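Nimen Shop Notes

Looking after a two-arm counter robot: tips for small kitchens and workshops

Last updated March 14, 2026

These notes cover the two-arm counter unit we run at Lorenmont. Most of it applies to any light robot that works over a countertop. Your manual comes first. If it gives a different torque, grease or interval, go with the manual.

Before you touch anything

Park both arms, press the stop, and switch off at the wall. Wait 30 seconds before you put a hand near a joint. Some arms sag a little when the power goes, so keep your fingers out of the elbow while they settle.

Hang the key or the plug where you can see it while you work. If more than one person uses the shop, put a tag on the switch. A strip of masking tape with "OFF - arms open" written on it is enough.

Wiping down the shell

Use a damp microfiber cloth and a drop of dish soap. Wring the cloth out hard. Never spray cleaner straight onto the body or the wrists, and keep liquid away from any slot or seam. A dry paintbrush gets dust out of a slot without pushing it further in.

Skip the scouring pads. White plastic dulls fast and then holds every greasy fingerprint. For black scuffs, a clean pencil eraser works better than solvent.

Gripper fingers

Crumbs and dried sauce build up on the inside faces. Check them at the end of every shift and brush them with an old toothbrush. If the fingers have rubber pads, look for shiny spots. A shiny pad slips on smooth handles. You can rough it up once with fine sandpaper, but after that replace it.

Replace pads in pairs, both sides of the same gripper. A new pad facing a worn one pulls the grip off center, and you will spend an afternoon chasing it in the settings.

Finger screws work loose. Mark each one with a line of paint pen across the head and onto the metal next to it. When the two halves of the line no longer match, snug it up.

Setting up the counter

Do the layout on the computer first if your software has a simulator. Moving a wall or a rail there costs nothing. Put in the awkward stuff as well as the counter - plates, packets, anything long or with a hook on it - and run the slowest program you have. Look closely at whichever gripper works nearest a wall or railing, and try it with the wrist turned both ways.
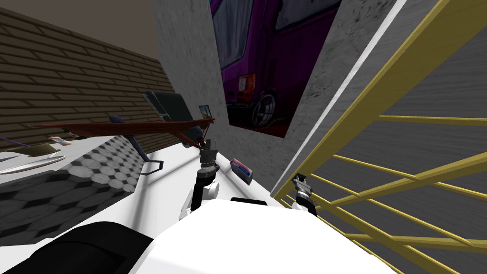 Checking clearances on the real thing

Once the layout looks right on screen, measure again in the room. We keep 6 inches between the wrist and anything fixed, at the closest point of the program. Cut a scrap of wood to that length and use it as a gauge. It is quicker than a tape and you can hold it in one hand.

Run the first pass at the lowest speed with your hand on the stop. Go up to 50 percent only after two clean runs. Full speed can wait until the next day.

Long items need their own check. The arm may clear the railing while the far end of a rod or ladle does not. Put the longest thing you own in the gripper and run the path again.

Homing and drift

If the gripper starts landing a little to one side, check the base bolts before you change any settings. Then check the counter. Ours at the Dunstan shop had moved because a foot had unscrewed, and the robot was fine.

Stick a small cross of tape on the countertop as a touch point. Send each arm to it once a week and see if the fingertip lands on the cross. Write the result on a card taped inside the cabinet door. Renew the tape when the edges curl.

Cables

Follow every cable with your fingers from the wall to the base, power off, feeling for flat spots. Hook-and-loop ties are better than zip ties here. Zip ties get pulled too tight and their cut ends scratch. Leave enough slack at the base for the arm to reach its farthest point both ways.

Grease

Only where the manual says. Wipe the old grease off first. In a kitchen, use food-grade grease and keep the tube in its own bag so it doesn't get mixed up with the bearing grease for the mixer. We do ours every August when the place is closed for cleaning.

Spares worth having in the drawer

2 sets of finger pads
Finger screws and the right hex key, taped together
A paint pen
One fuse of each rating used in the base
A spare stop button cover - Zarkel sells one that fits ours, but check the diameter before you order

When to stop and call

Grinding from a joint, a hot smell, or a wrist that moves by itself with the power on. Switch off and leave it off. Write down the program and the step it was on, along with any code on the display. The service desk will ask for all of it.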